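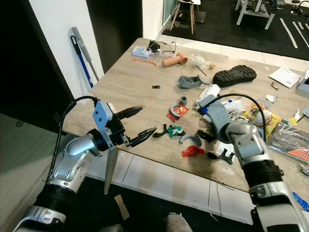 The big table, June 19, 2022: safety glasses, a pipe fitting and plenty of packaging.

Progress report to the Smadi Fund
From Eun-ji Pyo, Balo Repair Library

Hello all,

You asked for something short this time, so I'll try, though you know what I'm like once I get going about toasters.

The lending side has grown faster than I'd planned for. We now have 63 items on the shelves and almost 100 members, most of whom joined after the piece in the parish newsletter (thank you to whoever passed that on!). Drills and the carpet cleaner go out the most. The tile cutter has been borrowed once, by me, and my bathroom is still half done.

Repair evenings are busy too. Lamps, radios and hoovers make up the bulk of it, and we're getting more sewing machines than I ever expected. I've asked two members who know them well to run a short beginners' class, and they've said yes as long as I sort out the extension leads. That's on my list for next week.

Money. Of the £2000 you gave us for this stage, the largest part went on shelving and electrical testing. The booking system, Grekitix, cost less than we'd allowed for, but setting it up ate far more of my time than it should have. It kept sending people reminders for things they'd already brought back, and I had some quite cross phone calls. That's mended now. I'd like to move what's left over to spare parts, mainly fuses, plugs and belts, if you're happy with that.

What hasn't gone well is Saltmarsh Road. I'd promised you a second pick-up point there and we haven't got one. The hall put its rent up and I didn't want to sign for a whole year on a guess. I'm talking to the library instead, who have a dry cupboard and seem keen, so I'm hoping to open in September with 8 of our most popular items and see how it goes.

I'd also like your advice on late returns. We don't charge, and I'd rather keep it that way, but one pressure washer has been gone since before Easter.

Receipts are attached. Ring me if any of them look odd, the one for the kettle is mine and I'll pay it back.

All the best,
Eun-ji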